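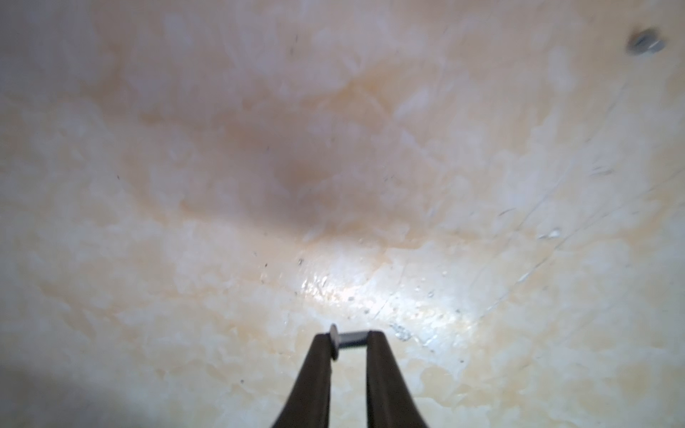

I got another quote from Hurora in November, and I've been staring at it ever since. It came to 4 pages. The arms are on page one, with a nice clean price. Everything else is on the pages after that, and everything else is where the money goes.

Take fingers. A spare pair is 709 dollars. The salesman told me they "last for ages," and when I asked how long an age was, he changed the subject to software. I've budgeted for two pairs a year and I expect to be wrong in the expensive direction.

Then there's the cell itself - walls, rail, posts, cables. Lelwood wanted 800 dollars just for delivery and leveling. Mason offered to skip the leveling for a discount, and I don't like what that says about Mason.

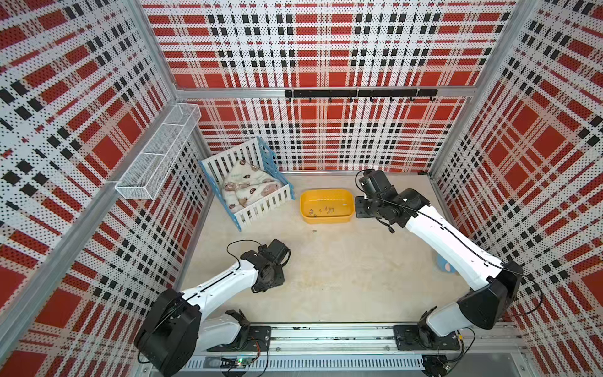

Two arms on one rail, screws in the yellow tray.

A second arm doubles the hardware line, and I have yet to see a sales sheet admit that it may not double the work. My own plan has one arm for the first year. If it can't handle small screws by then, a second one can't fix that.

I've also put down 40 hours for setup, which every vendor found hilarious for opposite reasons. Hurora says it's far too much. Magaña says add a zero. 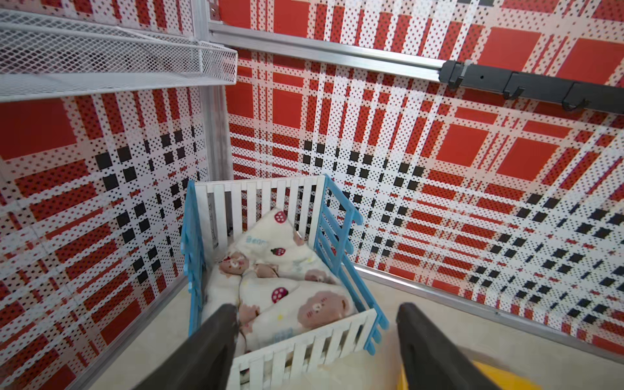 Magaña also told me I was budgeting for the wrong thing, and that whatever I spend on arms, I should hold back the same amount for the months when they sit still and I pay for them anyway. I asked for that in writing. So far I have a brochure.

The spreadsheet stays open, and I'm not signing until page three gets shorter.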